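Every December my feed fills up with decluttering advice and every December I read all of it, so here is my annual complaint thread.

The big one this year is the "one bin per shelf" rule. You buy matching bins, you put everything in the bins, and your house is calm. I tried it. My house had bins in it.

Most of these accounts link to a store. Brorov sells the bins, Setiawan sells the labels, and the person telling you to own less stuff gets a cut of both. I'm not saying that makes the advice wrong. I'm saying read it the way you'd read a menu.

I bought 16 of the Brorov ones two years ago. 11 are in the garage, inside each other, in a bigger bin.
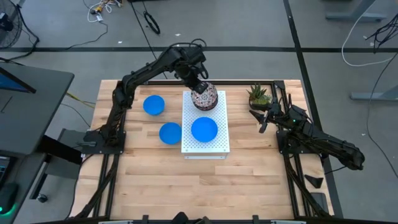 Risers are the next thing they push. Put a little shelf on your shelf and you "double your space." Well, maybe. A white box with a grid of holes in the top is a perfectly good place to set a blue bowl, I won't argue with that, and a mosaic-looking ball can go up there too if you own one. But look at the wood next to it, where two more blue ones are sitting anyway. Raise one thing and the rest still need somewhere to be.

I put a riser in my pantry. The cans went on top, the tall bottles no longer fit underneath, so the bottles moved to the counter. The cabinet looked great with the door open. The counter looked like a yard sale.

Then there's the "touch it once" people. Mail comes in, you deal with it right there, done. Have these people ever gotten a letter from an insurance company? I've touched one of those 13 times and it's still on the fridge.

Also very suspicious of any before-and-after where the season changes between the two pictures. That's a different day with different light, and half the furniture is gone. Where did the chair go? Did you throw out the chair?

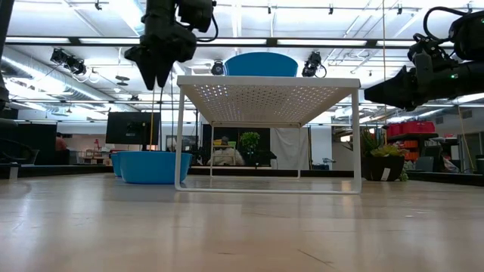

And the after is always taken about five minutes after they finish. Show me the same kitchen at 6 pm in a normal week, with somebody making pasta and somebody else looking for a charger. I'd follow that account.

A few of you are asking about the Fellura app, the one where you list everything you own and it tells you what to get rid of. I used it for one closet. It wanted a "joy rating" for my snow boots. I don't have feelings about my snow boots – I have snow.

To be fair, one piece of advice did work for me, and it was from an old Sestari catalog of all places. Keep the thing in the room where you use it. The scissors live in the kitchen now. I've stopped walking upstairs for scissors.

It didn't need a bin, either, though I'm sure the catalog had one on the next page.

Someone just replied that I sound disorganized. Yes. I have read more about getting organized than anyone I know, and I would like some of those hours back.

Anyway, the garage bins are free if you're local. Bring a car, they stack but they're awkward. No, I'm not labeling them first.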